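Jul 10, 2019
Gripper comparison in sim, Ranero room, continued

Great day. The new controller build finally holds both arms up without the slow creep we kept fighting, so I could get on with what I wanted to do all week: the same moves, the same room, stock two-finger gripper settings against the set Thu Kim tuned.

Setup: Ranero scene with the tilted head pose Etornam asked for (he wants to see if the controller cares which way the head camera is leaning, and so far it doesn't, which I love). Seed 2378 for everything. Head view and wrist view both logged. Controller is Clultel at the default rate, contact margin left alone.

Stock settings first. 89 approaches to the dresser, 16 of them flagged for the wrist swinging wide before it settled. You can spot these in the joint plot right away, joint six does a little hook. Then Thu's gains: 89 again, same start poses, and the hook is gone from nearly every plot I opened! I haven't gone through the whole batch yet. Liv, if you have time tomorrow, the logs are in the Flisen folder under today's run.

Wrist camera: I like it much more than I expected. Marwa was right that the plain background makes the fingertips easy to pick out. With the fingers open you can judge the gap by eye, and the inner faces are lit well enough that my edge finder got them on the first try. The body of the gripper is another story, so dark that the mask bleeds along its top edge. Going to try a lighter material on it, or just crop the bottom.

Head camera: good for seeing where both arms are relative to the furniture, poor for anything fine. The torso eats a lot of the view. Khadija suggested moving the camera forward on the neck link. Cheap to try, so I will.

Render time per step with both views on went to 215 ms. Too slow for the long batch. Turn the head view off there and keep it for spot checks.

To do
- rest of the hook plots
- lighter gripper material
- head camera forward, rerun same seed
- ask Amrani people if their finger model has the angled tips too 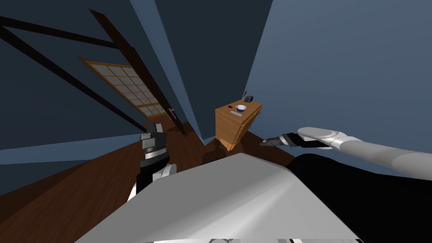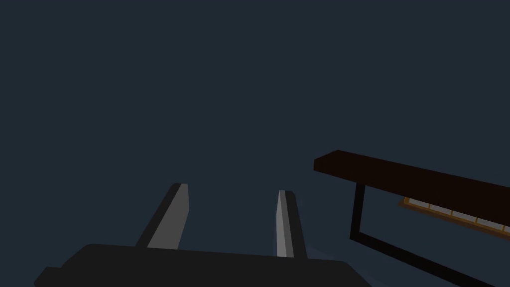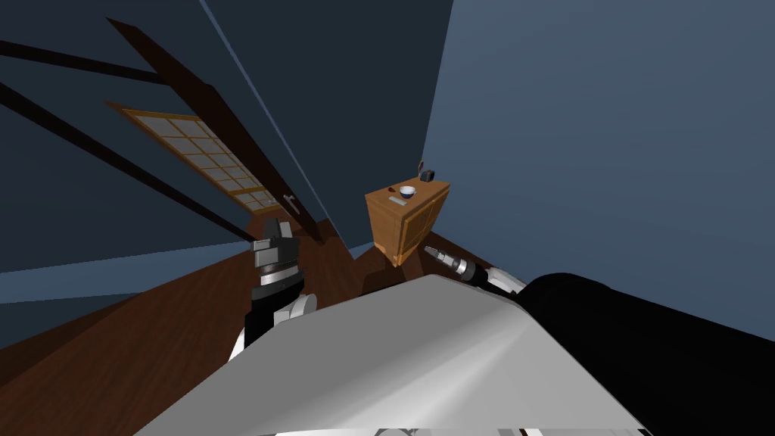
Right arm near the cabinet, head view. Wrist view with open fingers is the one before it.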